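How Do You Teach a Robot to Fold Pants?

Think about the first time you folded your own clothes. Did somebody show you? Robots can learn that way too, and the coolest part is that a person gets to be the teacher!

At the Clovham robot club, Njål Brekke teaches with a gripper he holds in his hand. It works like a robot's fingers. He squeezes, the fingers pinch, and a small camera saves everything the gripper sees. Black pants on a white bed make a great first lesson.
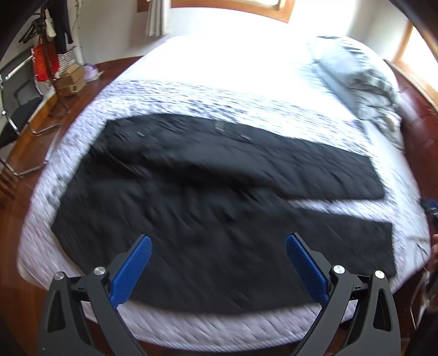 Why doesn't the teacher just use bare hands?
A robot with two gripper fingers can't copy a hand with five. When the teacher uses the same kind of fingers as the robot, the robot can try the same moves.

One lesson isn't enough, though. Clothes are floppy! They wrinkle and slide and land in a new shape every time. So Njål and his teammate Gudrun Lindqvist did the folding job 283 times, with 11 different pieces of clothing. (Their own closets have never been so neat!) Pinching is a big part of it: grab the cloth, lift it, then fold it over.

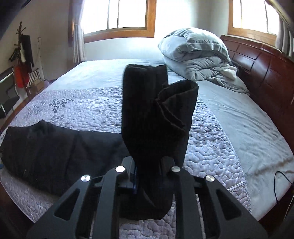 What happens if the teacher makes a mistake?
The team can throw that lesson out, or keep it if the teacher fixed the problem. Seeing a fix can help a robot learn what to do when cloth slips.

There's another way to teach, called remote control. The teacher moves a controller and a real robot arm moves along with it, like a giant puppet! Gudrun wants to try that one in September, starting with socks.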